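I have been meaning to write about the summer fair since August, and every time I sit down to do it the kettle boils or the phone goes, so please forgive the delay. It was our first proper go at running the craft table, and I came home with glue in my hair and the happiest feet-aching feeling I've had in years!

We'd planned for 32 children. I had cut out paper stars every evening for what felt like the whole of July (my kitchen scissors will never be the same) and had saved up so many paper cups that the cupboard under the stairs wouldn't shut. Skye Kinnear brought a biscuit tin of ribbon ends and a bag of striped straws left over from her niece's party, bless her, and we set out our stall between the tombola and the tea urn, which turned out to be a very good spot for tea and a very bad one for elbows.

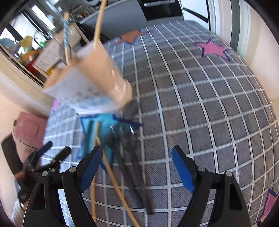 Filed under: Making things, Village life

The little ones don't want instructions, I find. I had written mine out in my best handwriting and propped them against the glue pot, and one small boy used them to wipe his brush. What they want is a great heap of stuff and a grown-up who'll hold the fiddly bit while they stick. Cups, stars, straws, skewers, anything that dangles. One girl spent nearly the whole afternoon on a single hanging thing for her gran's porch, and she would not be hurried, not even for cake.

By four o'clock we'd run out of tape, and I had to nip home for the roll I keep for parcels. The jar on the table came to 371 pounds by the end, counting the coppers, and that's going towards the new hall curtains, which we've needed ever since the old ones came down at the pantomime.

Next year I'd like a second table, and a bit of shade if anyone has a gazebo they could lend us. I've already started on the cups.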